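Irent desk power strip with USB panel: review after two months

Posted by Neusa Bragança, 03/05/2018

I bought the Irent strip to replace an old block that had no switch and no USB. It sits on a stone tabletop and runs phones, a tablet and whatever visitors bring with them. I paid full price at Sezer.

Build

The strip is long, flat and white, with a rocker switch near one end and the USB ports at the other. The housing doesn't flex when you push a plug in. The switch has a firm click and can be worked with one finger. The strip is light enough to slide on polished stone when you pull a tight plug, so I hold it down with my other hand.

Outlets

The sockets take angled pins as well as straight ones. My small chargers are fine next to each other, but they leave little room to get your fingers between them. A large laptop brick would cover the neighboring socket. I would have liked wider spacing, even if that meant one socket fewer.

USB panel

There is one USB-A port and two USB-C ports, with 20W printed beside them. That is enough for a phone. For the tablet I still use a separate charger, and most people with more than one device will do the same. The ports grip well. After two months none of them feels worn.

Cables

The strip does nothing for cable mess. Mine still end up in loops all over the table. Nurhan Yaman, who shares the table with me, keeps her thick cable in a strap and it stays put. I have ordered a pack of 10 straps from Tendura.

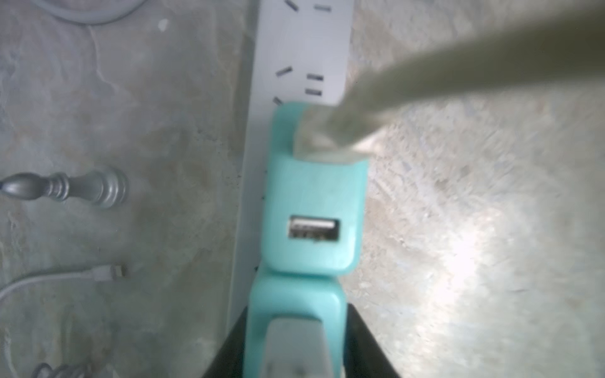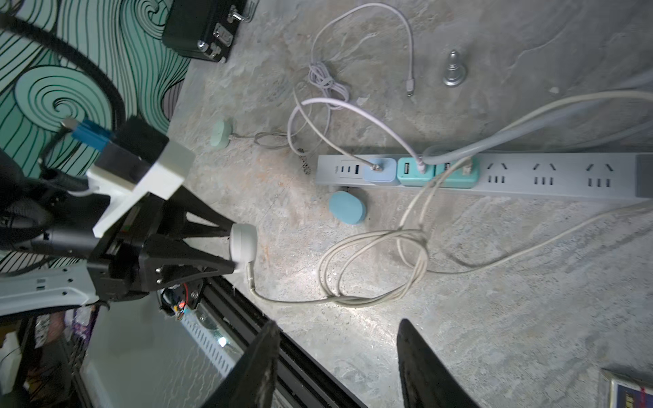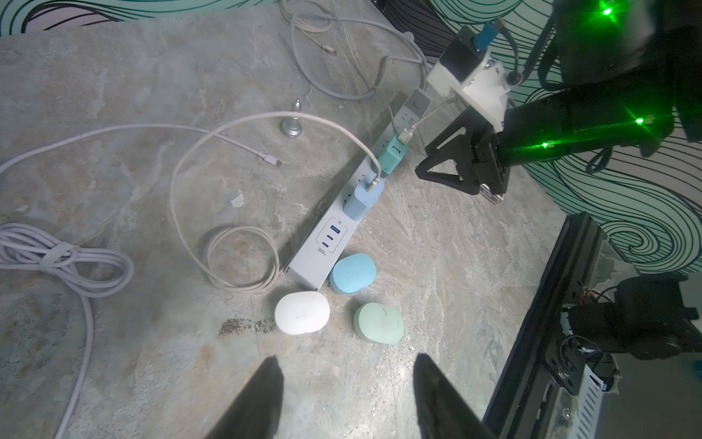

Teal chargers in the strip, on the marble-patterned top.

Compared with the Nukov

Alper Yazıcı lent me his Nukov for a week. It has wider spacing and a better grip on stone, but no USB-C and no switch. I went back to the Irent for the switch alone.

Cleaning

A dry cloth with the plug out of the wall. The white plastic shows dust in the socket openings, and a soft brush gets most of it.

Verdict

Good for phones and small chargers. Look elsewhere if you use large power bricks. I would buy it again at the same price.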